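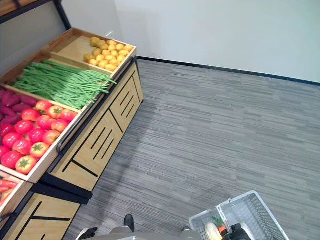

Shipping container vs. local build for a plain pine coffin – joint strength and handles

6 min read

**kerfline**
I'm building two plain coffins for my parents, at their request and with their input on the design. Both are planning burial in a rural cemetery that does not require a vault. Flat-pack kits are available from Bekonard, and I can also get rough pine locally and do the whole thing myself. I've priced both. The kit is 1,600 delivered for a pair. Lumber for two comes to 600, before hardware and finish.

The money is secondary. What I need to settle is the bottom. My plan is 3/4 inch boards running lengthwise, edge-glued, sitting in a rabbet cut into the sides and ends, with three cross battens underneath. The kit uses a loose panel dropped onto cleats. I want to know which holds up better when six people lift it by the sides and the ground is uneven.

Secondary question is handles. Rope through bored holes or bolted wooden rails?

**mortarbox_ed**
Cleats are fine if they're glued and screwed into the sides from the inside. In a lift, all the weight goes from the bottom panel into the cleats, then into the side boards. A rabbet leaves you a thin lip below the panel, and in pine that lip can split along the grain. If you want the rabbet for looks, put the cleat in as well.

Battens should run the full width and be fastened at both ends. A batten that stops short of the sides stiffens the panel but carries nothing into the structure.

**quartersawn**
Disagree in part. Cut the rabbet the other way. The bottom panel goes up into the sides from below and gets screwed through its face, upward. The issue then is that your screws are loaded in withdrawal and you depend on them completely. So you add the battens under the panel and bolt rope or rail handles down low enough to catch them. A continuous rope that passes under the bottom and comes up through both sides takes the joint out of the calculation.

I built mine this way. It has been a blanket chest in the spare room for years.

**mortarbox_ed**
Rope under the bottom works, but then the coffin sits on the rope when you set it down, and it rocks. You need runners taller than the rope diameter. You also have to think about the lowering straps, which want to pass underneath in the same places.

**kerfline**
Runners were already in the plan. 1-1/2 inch, so there's clearance for straps. I had not thought about the rope and the straps wanting the same space. Would the rope go between the battens and the straps outside them?

**mortarbox_ed**
Three battens gives you two bays in the middle. Rope in the bays, straps just outside the end battens. Mark the strap positions on the outside of the box in pencil so whoever sets it on the lowering device can find them.

**plainbox_ohio**
Before you cut anything, call the cemetery. Ask for maximum outside length, width and height, and ask whether handles count toward the width. Ours did count them. I had to take the rails off and refit them flush, and the bolt holes had to be plugged.

Also ask whether they require a rigid bottom for the lowering device. Some do not permit rope handles at all because the box can tilt if one bearer lifts early.

**kerfline**
Called them once already. They gave me the grave opening and nothing else. I'll call again with a proper list.

**tannin_stain**
On the kit: I put together a Bekonard last September for an uncle. Facts only. The boards were flat and the holes lined up. The cam fasteners were the weak point. Two of them turned without pulling tight, and I replaced those with ordinary wood screws from the inside. The lid fit was poor at the foot end, with a gap I could get a coin into. Assembly took one evening. The instructions assume a second person and you do need one for the sides.

For load I put bags of sand in it, 500 pounds total, and lifted one end with a jack. The cleats held. I did not test it by the handles because I didn't trust the handles.

**quartersawn**
500 at rest is not the same as 500 on a slope with someone stumbling. You want margin. And jacking one end tests the panel and the sides. It says very little about the handle fixings, where these things usually fail.

**tannin_stain**
Agreed, and I said I didn't test the handles. I took them off and fitted rails with carriage bolts, washers and backing blocks inside.

**kerfline**
Which size bolt?

**tannin_stain**
3/8 inch. Three per side, through a rail of 1-1/4 inch ash, with a backing strip the full length inside. Counterbore the nuts or cover them with the lining.

**gluepot_jr**
Does the cemetery or the family care about metal? If you want no metal at all, carriage bolts are out and so are screws. Then you are looking at dowels, wedged through-tenons for the rails, and a glued and pegged bottom. It is perfectly doable. It does mean the rabbet discussion changes, because a pegged bottom in a rabbet needs more lip than 3/4 inch stock will give you. Go to 1 inch nominal boards dressed as thick as the yard will leave them, or go to 5/4.

**kerfline**
Metal is acceptable to both of them. My mother asked for rope because she likes how it looks. My father does not have a view on it.

**quartersawn**
Then rope for hers and rails for his, if you don't mind two setups. Use natural fiber, 3/4 inch or better, and whip the ends before you thread it. Manila is stiff and easy to grip. Cotton is soft on the hands but stretches under load, so tie it short. Ease the edges of the holes with a round-over bit or a rasp. A sharp pine edge will chew rope.

**mortarbox_ed**
I'll still argue for rails on both. With rope loops, every bearer's hand hangs at a slightly different height. With a rail, the load is shared along the length. If looks are the issue, wrap the rail.

**quartersawn**
Different loop heights are a knotting problem. Tie them over a block and they come out the same.

**plainbox_ohio**
Rails if any of the bearers are older or not used to lifting. A rail can be regripped on the walk. A loop closes on your fingers.

**sapwood_sue**
Coming at this from storage. You said both parents are living and this is planned ahead. Wide pine panels left in a garage will move. I kept one for several years in a barn and the lid cupped enough that it would not seat. What fixed it was three battens on the inside face of the lid, screwed through slotted holes so the boards could expand. Glue only the middle of each batten, or don't glue them at all.

Store it with the lid on, off the floor, out of the sun. If you use it as a shelf or a bench meanwhile, load it evenly.

**kerfline**
That's useful. The same would apply to the bottom, I assume. Edge-glued lengthwise boards with battens fixed hard at both ends are going to fight each other across the seasons.

**sapwood_sue**
Yes. Fix the battens to the side cleats, and slot the holes where they meet the panel. The panel then floats on the battens and the battens do the carrying. It also means the bottom doesn't push the sides apart in a damp summer.

**mortarbox_ed**
That is the right answer for long storage. For immediate use I would just screw everything down.

**tannin_stain**
One more on finish. Check whether the cemetery has rules on it. Mine accepted oil or wax and refused polyurethane. Floltik oil on the kit boards took two coats and smelled for a week. Leave the inside bare if you're lining it.

**gluepot_jr**
For lining fabric, unbleached muslin over wood shavings in a cotton bag. Tack strips if metal is okay, otherwise thin wood battens over the fabric edge. Cut the muslin oversize by a hand's width all around.

**kerfline**
Current plan, for anyone who finds this thread. 5/4 pine throughout. Cleats glued and screwed to the sides. Floating bottom panel on three full-width battens tied to the cleats. Runners at 1-1/2 inch. Rails with 3/8 bolts and backing strips on one, rope through bored holes on the other, with rope running under in the two middle bays. Slotted battens on both lids.

Second call to the cemetery is done. Handles count toward the width. Rope is allowed if the bottom is rigid. They want the outside dimensions in writing before delivery.

**mortarbox_ed**
Measure over the bolt heads for that width.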